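Dretitz Users Board » Data Collection » Cloth Handling
Topic: Acceptance criteria for folding demonstrations with hand-held grippers

hjames_dredbridge
Posted 12th September
Colleagues, I am writing on behalf of the Dredbridge collection group to request comment on a proposed change to our acceptance criteria for folding demonstrations. At present an episode is accepted if the garment ends in a folded state and the tracking log has no gaps. The proposal is to add a third condition, namely that the starting state of the garment be recorded and assigned to a category before the operator begins.
The reason is practical. Of the 516 shirt episodes reviewed in the last cycle, 90 began with the garment already laid out in something close to a rectangle. A policy trained on that set performs acceptably from a tidy start and poorly from anything else.
Comments are requested from all sites that share data with us.
Haf James

pratach_ops
We support the change in principle. Our concern is the time required of operators. If a category must be entered by hand before every episode, throughput will fall, and our site is measured on throughput.

i.jara
I would ask the group to define its categories before it votes on them. "Flat," "crumpled" and "partly folded" are not sufficient. Most of the material I review falls between the first two. The pair attached to this post shows the type of start I mean, with the cloth on the bed from the hand-held gripper's camera and from the head view. 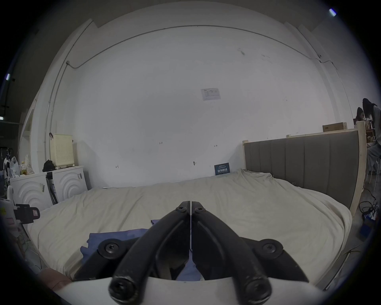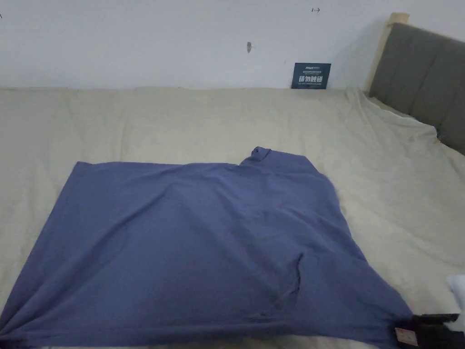 Reading time for this post: 2 minutes

In the head view the garment is spread out and the outline is more or less rectangular, yet there is a raised corner near the top middle and the cloth has not been fully smoothed. One of our reviewers would mark that as flat. Another would mark it as crumpled. Both would be following the current guide.
I would also draw attention to the difference between the two views. In the gripper view the fingers and linkages stand in front of part of the cloth, and from that picture alone I would not be willing to assign any category. If the starting state is to be recorded, it should be judged from the head view only, and the guide should say so in plain terms.
Ignacio Jara

hjames_dredbridge
Thank you. The point about the head view is accepted and will be added to the draft. On categories, would a measure of covered area be preferable to a word? The area can be computed from the head view at the start of the episode, and the operator would enter nothing.

pratach_ops
That would resolve our objection.

henriquez_lab
It would not resolve ours. We attempted an area measure at Henríquez in February and withdrew it. A shirt with one sleeve tucked under the body and a shirt with a large fold across the middle can return the same figure, and they call for different first grasps. The model needs to see both. An area figure will not tell you whether it has.

i.jara
Agreed in part. Area is a poor description of the state, but it is an adequate filter for the very flat starts, and the very flat starts are the problem stated in the first post. I see no reason to reject a filter on the grounds that it is only a filter.

henriquez_lab
My objection is that once a figure is in the log it becomes the target. Operators will learn what value passes and will arrange the cloth to suit it. We observed this ourselves. The starts became as uniform as before – merely uniform in a different way.

k_marsh
May I ask a question as a newer member? Is there a rule on how the cloth is placed before each episode? At our site we were told to drop it from chest height and leave it, but I do not find this in the guide.

hjames_dredbridge
There is no rule in the present edition. Some sites drop the garment, some shake it out, and some begin from wherever the previous episode ended. I would be content to see a placement rule replace the area measure altogether if the sites could agree on one.

pratach_ops
We could not agree to dropping for every episode. Customers for this data also require starts from a garment that has been laid out by a person. A mixed schedule, issued to the operator in advance, would be acceptable.

henriquez_lab
A mixed schedule is what we use now. Each operator receives a list of eight placements in random order and repeats it. We would be willing to share the list.

i.jara
Please do. I maintain that the area filter should be kept as a check after collection, with the value hidden from operators. That ought to meet the objection raised above.

henriquez_lab
It meets most of it. Reviewers talk to operators, however, and I would expect the threshold to be known within a month.

hjames_dredbridge
I will circulate a revised draft containing the head view rule, the placement schedule from Henríquez, and a hidden area check marked as optional for each site. The trial will cover the next 2000 episodes across all sites. Objections to the optional check should be posted in this topic and not sent to me by private message.

k_marsh
Will the schedule apply to towels as well, or to shirts only?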